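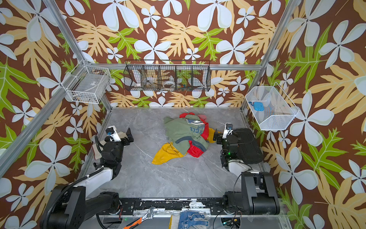
A mixed pile of clothing, with olive green, red and mustard yellow fabric.

Laundry sorting

Laundry sorting is the household task of dividing a heap of clothes and linens into smaller groups, either before washing (by color, fabric and dirt) or afterward (by owner, by kind of garment, or by the drawer it will finally go to). It is one of the humblest jobs in the home, and one that most people learn by watching somebody else do it, which may be why habits differ so much from one house to the next.

The pile

A pile of clothes is seldom tidy, and there is no reason it should be. Garments come off the body or out of the dryer twisted together, with sleeves turned inside out and smaller things hiding under the big ones. Thick pieces such as sweatshirts and jackets tend to cover whatever lies below, so a sorter usually lifts these off first and then follows the corners and edges that poke out. A flap of yellow at the side or a bit of red along the top is often enough to tell what sort of thing is waiting underneath!

Sorting by color

The most familiar method makes three groups: whites, lights and darks. Many families add a fourth for reds and other strong colors, particularly when they are new, as a bright red item can tint paler cloth in the same load. Mustard and other deep yellows are a matter of long and friendly disagreement. Some people put them with the lights, some with the reds, and a good many wash them with olive and brown and never give it another thought. A garment in two colors, say a green one with darker trim, is generally placed with the darker group.

Printed garments

Clothes with lettering or printed patches are commonly turned inside out before they go into the machine, so that the print rubs less against zippers and buttons. A cool wash is gentler on them too. When it comes to folding, some like the lettering to face up so the piece can be picked out from a full drawer, while others fold it inward to protect it.

Sorting after the wash

Clean clothes are easiest to sort on a flat, clear surface with room on either side of the heap. The usual way is to shake out each piece, lay it with its own kind, and leave the folding until the whole pile has been gone through. In the Rendau method, named after the town where it was taught in evening housekeeping classes, each item is folded the moment it is picked up. It is slower at the start, but it spares the sorter that second round of handling, and people who grow up with it are very fond of it.

See also: Clothes folding; Laundry symbols; Colorfastness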